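Plurex wants 361 a month for its Ikard arm, and the brochure promises it will tidy anything you leave lying about. I have my doubts. Small things are where these machines earn their keep or don't — clips, string, a nest of thin cables on a crumpled cloth.
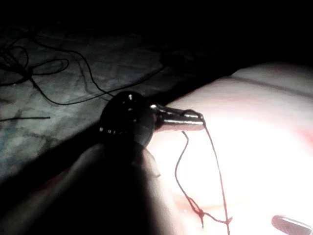
Yupin Bunnag, who sells the service, told me it learns a new object in 56 tries. My niece needs one. Perhaps the price will fall by August. Until then I'd ask for a month's trial in your own home, with your own clutter, before signing anything.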